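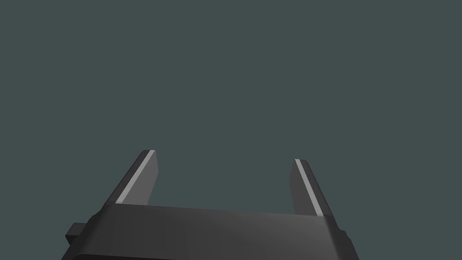 *Section 4. Plain dark background, gripper at the bottom.*

## 4. Setting up the Betik water softener

Complete Section 3 (plumbing and bypass valve) before you start. The softener must be level and the drain hose must be clamped at both ends.

### 4.1 Filling the brine tank

1. Turn the bypass valve to BYPASS.
2. Lift off the brine tank lid and check that the float moves freely in its tube.
3. Pour in 12 quarts of clean water. Do this only at first set-up. After that the softener adds its own water.
4. Add 80 pounds of salt pellets. Keep the salt below the top of the float tube.
5. Put the lid back on.

**Caution:** Do not use rock salt or ice melt. Both leave grit that can block the brine line.

**Note:** Potassium chloride pellets may be used in place of salt. Raise the hardness setting by one step if you do.

### 4.2 Setting the controller

1. Plug in the power supply. The display shows the time, flashing.
2. Press UP or DOWN to set the time of day, then press SET.
3. Enter your water hardness in grains per gallon. The factory setting is 12. Use the strip in the accessory bag, or the figure on your water company's yearly report.
4. Enter the regeneration time. The default is 2:00 a.m. — change it if anyone in the house uses water at that hour.
5. Press SET and hold until the display stops flashing.

The controller keeps its settings through a short power cut. The clock may need to be reset after a long one.
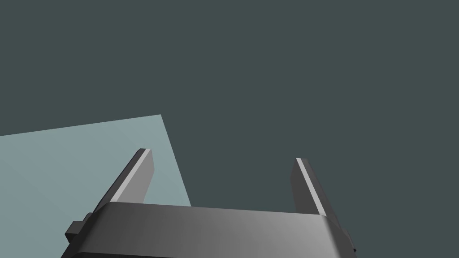
**What if I have both a Betik softener and a Famora filter on the same line?**

Install the Famora filter first, upstream of the softener, and set the two to clean themselves at least two hours apart. Running both at once lowers the pressure and the softener may not rinse fully.

### 4.3 First regeneration

1. Open the cold tap nearest the softener.
2. Turn the bypass valve slowly toward SERVICE. Stop halfway and wait until the tap runs without spitting air.
3. Turn the valve the rest of the way and close the tap.
4. Press and hold REGEN for five seconds. The motor starts and the display counts down.
5. Check the drain hose for leaks while the first rinse is running.

**Caution:** Keep the supply water below 100 °F. Hotter water damages the resin, and the damage is not covered by the warranty.

Leave the softener alone until the countdown ends. Water may look slightly yellow at first use — run a cold tap until it clears.

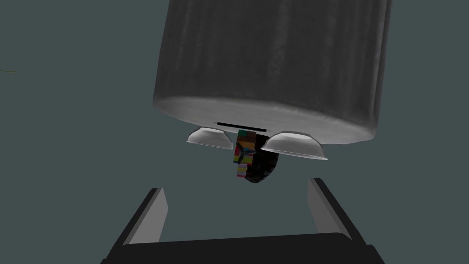

Peiyu Xie wrote to us that the first rinse kept backing up into the laundry sink, and that moving the drain hose to a standpipe cured it: "The manual should say to check the height of the hose before you press REGEN, not after." The highest point of the hose must be no more than eight feet above the floor, and its open end must never sit in standing water.

### 4.4 Checking the result

1. Wait until the day after the first regeneration.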